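Vuton Sync – Werkzeuge für Zeitabgleich und Lagebestimmung handgeführter Greifer

Inhalt
Überblick
Installation
Aufbau einer Sitzung
Zeitabgleich
Markerverfolgung
Bekannte Einschränkungen
Lizenz

Überblick
Vuton Sync liest die Rohdaten einer Aufnahmesitzung ein, bringt alle Ströme auf eine gemeinsame Zeitachse und berechnet daraus die Pose des Greifers. Das Ergebnis ist eine Datei pro Episode, die sich mit dem Trainingscode aus Prundgate ohne Umwandlung laden lässt. Eine grafische Oberfläche gibt es nicht.

Der Datensatz Whitelaw wurde vollständig mit diesen Werkzeugen aufbereitet. Er umfasst 244 Episoden. Sieben davon sind als unbrauchbar markiert, bleiben aber im Archiv, damit die Nummerierung stimmt.

Installation
Python 3.10 oder neuer wird vorausgesetzt. Das Paket wird aus dem Quellverzeichnis installiert:

pip install -e .

Für die Markerverfolgung muss OpenCV mit dem aruco-Modul vorhanden sein. Unter Windows ist nur der Zeitabgleich getestet.

Aufbau einer Sitzung
Jede Sitzung liegt in einem eigenen Ordner. Erwartet werden:

kopf/ – Bilder der Kopfkamera
greifer/ – Bilder der Kamera am Greifer
imu.csv – Beschleunigung und Drehrate
oeffnung.csv – Öffnungsweite der Finger in Millimetern
kalib.yaml – innere und äußere Kalibrierung

Fehlt oeffnung.csv, läuft die Verarbeitung durch, das Feld bleibt dann leer. Fehlt kalib.yaml, bricht das Programm mit Code 2 ab.

Zeitabgleich
vuton sync --sitzung PFAD --rate 30

Die Zielrate ist 30 Hz. Bilder werden dem nächstliegenden Zeitstempel zugeordnet, Messwerte linear interpoliert. Der Versatz zwischen den Kameras wird über die Drehrate geschätzt. Dafür sollte der Greifer zu Beginn der Aufnahme zweimal kräftig gedreht werden. Versätze bis zu 800 ms werden korrigiert, darüber wird die Episode verworfen und in verworfen.txt eingetragen.

Markerverfolgung
vuton track --sitzung PFAD --wuerfel wuerfel.yaml

Die Pose wird aus den Seiten des Markerwürfels bestimmt. Sind zwei Flächen sichtbar, werden alle Ecken gemeinsam in eine Lösung gerechnet. Bei nur einer Fläche kommt es gelegentlich zu einer gespiegelten Lösung; der Filter verwirft sie, wenn sie zur Vorhersage der IMU nicht passt. Die Kantenlänge des Würfels steht in wuerfel.yaml und muss nach jedem Neudruck nachgemessen werden.

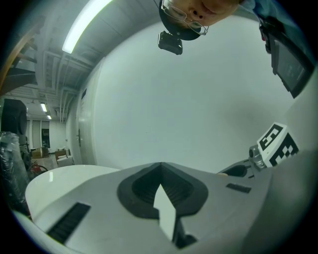
Fatville meldet zurück, die Markerverfolgung laufe dort stabil, nur die Voreinstellung des Filters sei für schnelle Handbewegungen zu träge, und man hätte den Parameter gern auf der Kommandozeile. Er ist seit Version 0.4 als --daempfung verfügbar. Kleinere Werte folgen schneller und rauschen stärker.

Bekannte Einschränkungen
Bewegungsunschärfe führt zu Lücken in der Pose. Kurze Lücken werden mit der IMU überbrückt, längere bleiben als NaN stehen.
Kameras mit Rolling Shutter werden nicht korrigiert.
Umlaute im Sitzungspfad machen unter Windows Probleme.

Lizenz
Code unter MIT, Daten unter CC BY 4.0.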